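15/01/2019

# House rules for a simulated home robot

I keep a short set of rules for the simulation work I do on the Skundport household tasks. They started as a text file on my desktop in October and have been copied into enough places that I would like one version I can point to. These are my own rules. They aren't a safety standard and they don't replace one.

The first rule is that every run starts from a saved scene with a number. If I move a table or turn a door handle around, the scene gets a new number, even when the change seems too small to matter. I broke this rule with scene 195 and lost two days comparing results that came from different rooms.

The second rule is that the clutter stays. It's tempting to clear the tabletop so the planner has an easier time. Homes have pens and paper on the table, and a wheelchair may be standing near the door. A clean room gives a nice success rate that I can't use for anything.
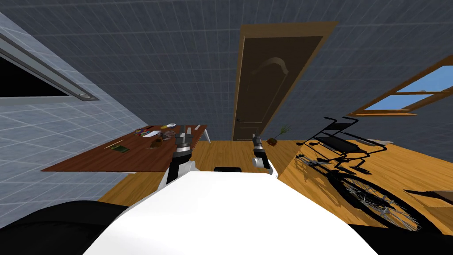
The third rule covers both arms. An arm with no task still needs a limit on where it can go, and that limit is written in the run file. I used to set limits only for the arm that was doing the work. Then I read through a log where the idle arm had drifted a long way over the course of a run, and since then both arms get an entry.

The fourth rule is about stopping. Any contact that isn't in the task plan ends the run. It gets logged as a stop, with the time and the name of the part that touched. I don't let the robot back off and try again inside the same run. A retry is a new run with a new number.

Gundow, the viewer I use for playback, can hide stopped runs from the list. I leave that setting off.

Camera checks come next. I go through every camera before a batch and save one still from each, including the ones that look at nothing much. A wrist camera facing a bare wall is a valid view and it goes in with the rest.
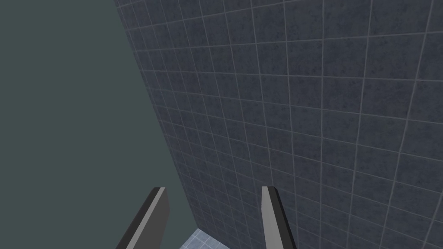

**Do you throw out runs where a camera never sees the target?**

They stay in the batch and get a tag. The last full batch had 2335 runs, and 1294 of them were tagged this way for at least one camera. Dropping them would have left a set that was much easier than the real job. Anyone who wants only the clear views can filter on the tag.

The Cârstea format, which I use for storage, has a notes field that most of my old files left blank. Now I fill it in for every batch: scene number, limits for each arm, cameras checked, and who changed what. Four lines is usually enough. If a batch has no note, I don't use it for comparisons.

Doors have their own page in the notes. The swing side and the handle height are written down, along with the space the arm needs in front of the panel. Small things on the floor, like a potted plant, count toward that space too.
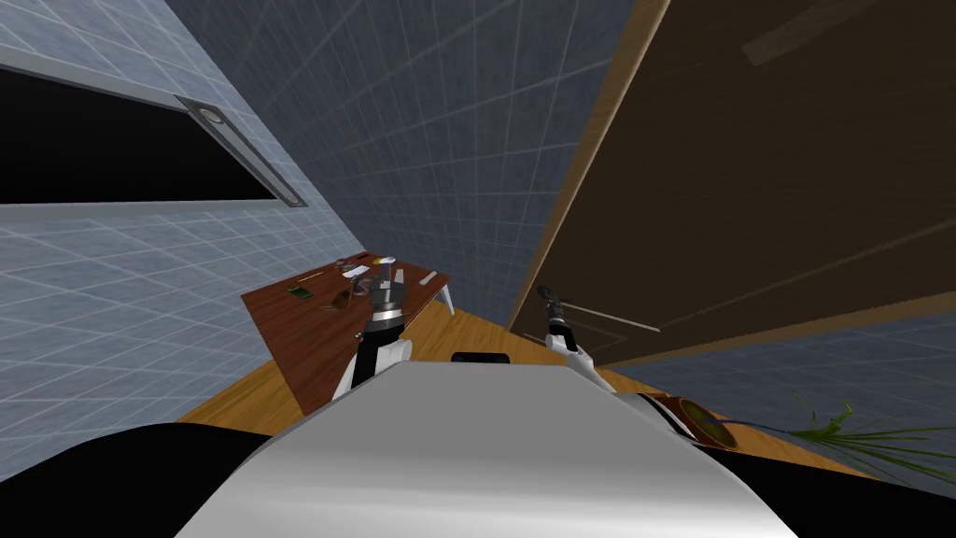 **Would you use the same rules on real hardware?**

Most of them, with more added on top. A real robot needs a stop button within reach, a speed limit when people are near, and a proper risk assessment done by someone qualified to do it. The numbering, the notes and the rule against retries carry over without changes. The arm limits carry over as a habit, but the values have to be worked out again for the real machine.

I still have to write up how I name the scenes, and the Anilgate scenes need renumbering before I can include them. They use letters, and two of them share the same one.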